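Noticeboard > Work and Odd Jobs > Cleaning and Housekeeping

Part-time housekeeper wanted for two holiday lets in Pilton

14 shares | 3 comments

Hello! I'm Lensa Tamiru and I look after two small holiday flats here in Pilton, one upstairs from the other. I've been doing the changeovers myself ever since we opened and I love it, but my knees don't, and my other job has got busier, so I'm looking for someone to take on most of the cleaning from the new year.

The work is changeovers, mainly. Guests leave by ten in the morning and the next lot can come in from four, so you've got a decent stretch in the middle of the day and nobody breathing down your neck. On a busy week in summer there might be five of them across the two flats. In winter it can be one, and I'd rather tell you that now than have you find out in February. What I can promise is 18 hours a week averaged over the year, and if we fall short of that you still get paid for it.

A changeover means beds stripped and made, floors, kitchen, bathroom, bins, and a general look round for the things people leave behind (phone chargers, mostly, and once a very good casserole dish that we posted back to a lady in Zornville). The washing goes out to the laundry at Udeo, so you won't be ironing sheets. You would be counting them out and in, though, and I'm afraid the laundry and I have had words about pillowcases more than once.

I don't mind which order you do things in. I always start with the kitchen and finish with the bathroom, and Yeshi Workneh, who helped me all through October, does it exactly the other way round and is quicker than me. What I do mind about is the bathroom being right! It's the first place guests look and it's the thing they write about afterwards. The downstairs one is small, and in a small room every hair and every splash shows. It has a black tap, very smart, which I chose myself and have regretted ever since we found out how hard the water is. Go over it with a soft cloth, get round the back of it where the drips sit, and please, no scouring cream on it. The same goes for the stone-look top around the basin. Warm water and a drop of washing-up liquid does the lot. Then polish the drain in the basin, do the mirror last, and hang the pink towel over the rail so the edges are level.

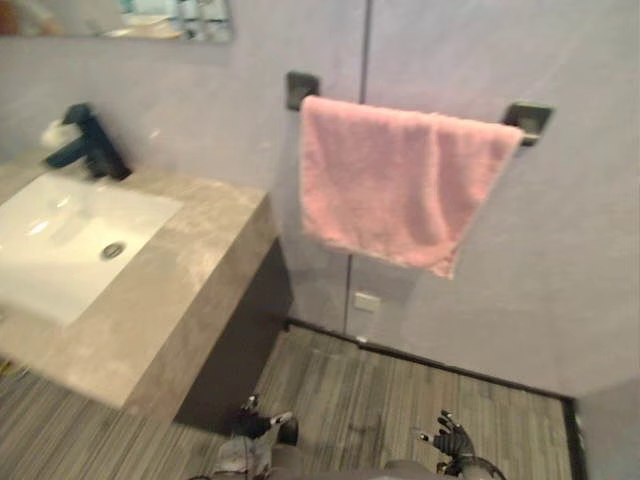 If you can do all that in a morning with the radio on and still be cheerful at the end of it, we'll get along very well. I'd like someone who has cleaned for other people before, in a hotel or a care home or private houses, it's all good experience. You don't need any certificates. You do need to be able to manage one flight of stairs with a bag of linen, and to send me a message if something is broken or running low. A car would be handy but the bus from Habte stops at the end of the road.

Pay is 20 pounds a changeover on top of the hourly rate when it's a same-day one, and we'll talk about the hourly rate when we meet, as it depends on what you've done before. Cloths, gloves and cleaning stuff are all provided. If you've got a favourite product, tell me and I'll get it in (as long as it's kind to that tap). Holidays are paid, and I'd only ask you not to take two weeks in August.

To apply, just reply through the noticeboard with a few lines about yourself, where you've worked and which days you can't do. No need for a CV unless you've already got one. I'll be reading replies from 22 November 2019 and I'll answer everyone, even if it takes me a few evenings. If it looks like a good match we'll have a cup of tea at the flats and a look round, and then a paid trial changeover with me or Yeshi so you can see what you'd be letting yourself in for.

Couples or friends who'd like to share the job are welcome too, just put both names on the message.

Lensa

1,743 views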